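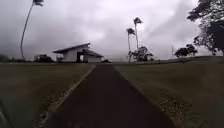 The paved approach to the main building at Pelthorpe, under overcast skies.

Operating Rules for Delivery Robots on Shared Paths

Posted 31/08/2024 by Ermanno Cocco

The revised rules for ground robots at Pelthorpe take effect in September. I was responsible for the draft, and several readers have asked for the parts that apply outdoors. I set them out below with my own remarks, which do not form part of the rules.

The straight path to the white building is the simplest route we have: asphalt, mown grass on both sides, and a pale edging strip along the left. It was therefore chosen as the reference route. A unit that has not completed 38 supervised runs on it may not be assigned anywhere else on the grounds.

Speed and right of way

A robot shall yield to any person on foot, in either direction, and shall come to a full stop when a person is within 900 millimeters of its body. It shall remain stopped until the person has moved away. Operators may not shorten this distance from the console. The Trekelari team asked for an exception for empty units returning to base, and I declined it. A pedestrian cannot be expected to know whether a unit is loaded.

Position on the path

Units keep to the right and do not leave the asphalt. The band of grass on that side is flecked with pale gravel or small stones, and the first version of the rules allowed a wheel to cross into it when passing. The revised version does not. If there is no room to pass on the pavement, the unit waits.

The edging strip may be used as a visual guide but never as the only one. Under heavy cloud the contrast between the strip, the asphalt and the lawn changes a good deal, and a second source of position is required at all times.

Weather

Supervisors shall record sky conditions at the start of each run, in plain words. "Overcast, wind in the palms" is acceptable. "Normal" is not. In strong wind the route is to be checked on foot for fallen fronds before the first departure.

Records

Each stop longer than 300 seconds is entered in the log with its cause. The log from the Hedlund trial holds 586 entries, and too many of them give the cause as "unknown." Under the new rules an unknown cause takes the unit out of service until a supervisor has reviewed the run.

The section on doorways and indoor travel is still with the Grellska office for comment — I expect to post it separately once their notes are in. Written remarks on the outdoor rules may be left at the front desk or sent to me directly.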